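I've been putting off writing up my dish-drying setup because it sounds like the dullest subject on earth, but three of you asked after the last post (the one about the oven door), so let's go!

We moved to the Ulbridge place in April, and the kitchen has one short run of counter next to the sink. No dishwasher, and no room for one unless we give up the only drawers. So everything gets washed by hand and everything has to dry somewhere, and for the first month "somewhere" was a pile of damp towels. I was washing towels more than I was washing plates.

## Give the rack a real home

My first mistake was buying a rack that was too small. I figured small kitchen, small rack, and then I'd balance a saucepan on top of the bowls and listen to it slide off at 7 a.m. Go up a size. A big rack that holds the whole supper takes less space than a little one with stuff stacked all around it.

If the counter won't take it, use the table. I know, I know, water on wood. But if you put a tray with a lip under the rack and tip it out every time, the table is fine. Mine got a fresh coat of oil when we moved in and I touch it up whenever water stops beading on it. Wipe with the grain, let it dry overnight, and don't put a hot pan anywhere near it for a day. 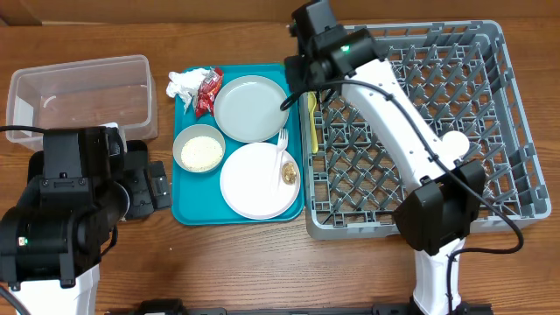 Anyway, plates. Face them all the same way and skip a slot between the deep ones. Bowls go on a slant, never flat upside down, or you'll get that sour little puddle trapped underneath. Glasses I dry on a folded towel, because rack wires leave rings on the rims and it drives me nuts. Wooden spoons stand up handle down, and good knives get dried by hand the minute they're clean.

## Getting the gunk off

Racks get slimy, trays get chalky. We have very hard water, so I do this every couple of weeks:

- Plug the sink, put the rack in, and pour in 2 cups of white vinegar with enough warm water to cover the feet.
- Go have coffee. Half an hour is plenty.
- Scrub the corners with an old toothbrush, rinse well, and stand it on end to dry.

Don't ever mix the vinegar with bleach, and keep it off stone counters (I dulled a patch of my mother's marble that way and I still hear about it).

For plastic trays and bins, a paste of baking soda and a drop of dish soap lifts tea stains nicely. Use a soft cloth. I went at a clear bin with the green side of the sponge once and it's been cloudy ever since.

## Bins for the odd bits

Lids, jar rings, the blade from the food processor: they all used to end up at the bottom of the rack. Now they go in an open bin as I wash, and I dry them in one go at the end. See-through is best, so you don't forget there's a blade in there! Shake out the crumbs before you start.

Next time I'll do the cupboard under the sink, which currently contains 96 grocery bags and a smell.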